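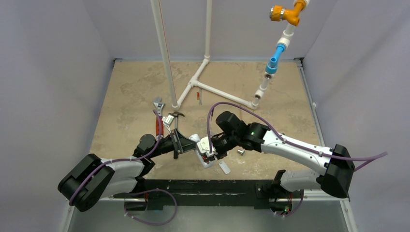
五金店关门以后

穆伊奇（Mujić）五金店的招牌还挂在佐杜伍德（Zodurwood）主街的拐角上，漆掉了一半。店门锁着，橱窗里留着几卷晒白的园艺绳，还有一张手写的纸条：“配钥匙请去邮局对面。”邮局对面那家也已经不配钥匙了。

镇上的人现在买钉子，要开车去迪斯特洛（Distlow）。迪斯特洛有一家建材超市，货架高到要用叉车取货，钉子装在塑料盒里，一盒一盒地卖。以前在穆伊奇，钉子放在铁皮抽屉里，按重量称，要七颗就给七颗。

柳比察·凯尔门迪（Ljubica Kelmendi）在穆伊奇站了17年柜台。她不是老板家的人，当初来应聘是为了离孩子的学校近一点。她说头一年最难的是听懂客人要什么。有人进门就比划，说要“那个弯的，顶上有个圆头”；有人从口袋里掏出一截断掉的零件，问有没有一样的。她后来养成习惯，先问东西装在哪里，再问坏成什么样，最后才去翻抽屉。

“一半的人到最后买的都是垫圈。”她说。

店里的抽屉一共有282个，是老板的父亲从一家倒闭的药房买来的，原先装药材。每个抽屉外面用铁丝绑着一件样品，螺丝、合页、挂钩、窗销。关店清货的时候，不少人来问抽屉卖不卖，出价最高的是一个开咖啡馆的人，想拆了做吧台。老板没有卖。抽屉现在还在店里，拉开来，多数是空的。

小镇五金店减少的原因不难列出来。房租涨，进货量小就拿不到低价，年轻人不愿意接手。还有一条提得比较少：需要修的东西变了。柳比察记得早些年卖得最快的是水龙头的橡胶芯和木窗的插销。后来水龙头换成陶瓷阀芯，坏了整只换；木窗换成塑钢窗，配件得找原厂。店里的老货一年比一年卖得慢，新货又占地方，有些型号放到停产也没有人来问。

米里亚娜·帕夫洛维奇（Mirjana Pavlović）住在河对岸，家里的房子是祖父盖的，门窗都还是木头的。她退休前教数学，修房子的手艺是四十多岁才学的，起因是一扇关不严的后门。木匠报价太高，她去穆伊奇问有没有便宜的办法，柳比察卖给她一把刨子和一张砂纸，让她先看看门是不是受潮胀了。

她花了一个周末，刨多了，门缝大得能伸进手指。第二个周末又去买了一根密封条。

那扇门现在还在用。米里亚娜领我看的时候顺手拉了一下，下面会刮地，要往上提一提才能关死。她的工具放在楼梯下面的柜子里，大多是旧的：两把螺丝刀，一把羊角锤，一把拔钉钳，还有一只装杂件的饼干桶。羊角锤的木柄换过，新柄比原来的粗，她嫌握着累，自己用玻璃片刮细了一圈。

她认为家里最值得花钱的工具是锤子，买轻一点的。很多人第一次买都挑重的，觉得有力气，结果敲小钉子时不是敲歪就是敲到手。挂相框、钉踢脚线，轻锤子够用了。握的时候手要靠近柄的末端，先轻轻点两下把钉子立住，再松开扶钉子的手。这些是柳比察当年在柜台上教她的，她又教给了外甥。外甥住公寓，墙是混凝土的，钉子根本敲不进去。

去年11月，镇上几户人家凑钱办了一个流动五金摊，名字叫斯库维迪科（Skuvidico），据说是当地土话里“叮叮当当”的意思，但我问过的老人都没听过这个词。摊子是一辆旧面包车，每两周来一次，停在教堂旁边的空地上。车厢里钉了木格子，放常用的螺丝、灯泡、胶带、水管接头和几种粘合剂。柳比察负责进货和看摊。

进货的清单她改过很多遍。起初照着穆伊奇的老目录配，带了大约600种东西，车开起来轮胎都压扁了，后面的弹簧也响。后来她把窗销、铜铰链和大号木螺丝都拿下来，换成软管卡子和插座面板。卖得最好的是马桶水箱里的进水阀，每次带出去都剩不下。其次是捕鼠夹，冬天尤其多。

钉子仍然散卖。她从穆伊奇借来了那台老秤，指针有一点偏，零位要靠在托盘下面垫一枚硬币来校正。有客人坚持说硬币垫了以后反而吃亏，她就当着他的面把钉子一颗一颗数出来。

我去的那天刮风，来的人不多。一位老太太买了一只门挡。一个穿工装的男人想要一种旧式灯座，车上没有，柳比察把他带来的灯座翻过来看了看底部，拿笔在本子上记下尺寸，说下次带两种来给他试。他问能不能先付定金，她说不用。

中间有一阵没有客人，她坐在车尾整理垫圈。不同尺寸的垫圈混进了同一个格子，是上回一个孩子帮忙收摊时倒在一起的。她不用尺，拿在手里捏一捏就分开了，偶尔有拿不准的，套在一颗标准螺栓上试。

说到穆伊奇的店面，镇上有过几种传言，有说要改成药妆店的，有说迪斯特洛的超市要来开一个取货点。老板本人住在女儿家，电话里他说还没有定，目前只把地下室租出去堆家具。他问我有没有进去看过，后墙上的那排钩子还在不在。我说隔着玻璃看得见几个。他说那排钩子是挂锯子用的，间距是他父亲按最大号的锯子量的，后来不卖那么大的锯子了，就一直空一个挂一个。

米里亚娜最近在修阁楼的一扇小窗。插销断了，斯库维迪科的车上已经没有这种货，迪斯特洛也买不到。柳比察去跟老板要了钥匙，到那些抽屉里找了一个下午，找出一只样品，就是绑在抽屉外面的那只，铁丝都锈在了上面。她用钳子剪下来，擦了油，下一次出摊时带给了米里亚娜。螺丝孔的位置差了几毫米，旧孔得用木签和胶填上，等干透了再重新钻。

我离开佐杜伍德时胶还没有干，窗子用一根园艺绳拴着。

5/1/25

分享 17　评论 2
订阅每周通讯，新文章直接发到您的邮箱。您可随时退订。
联系我们 | 版权所有，未经许可不得转载 | 返回顶部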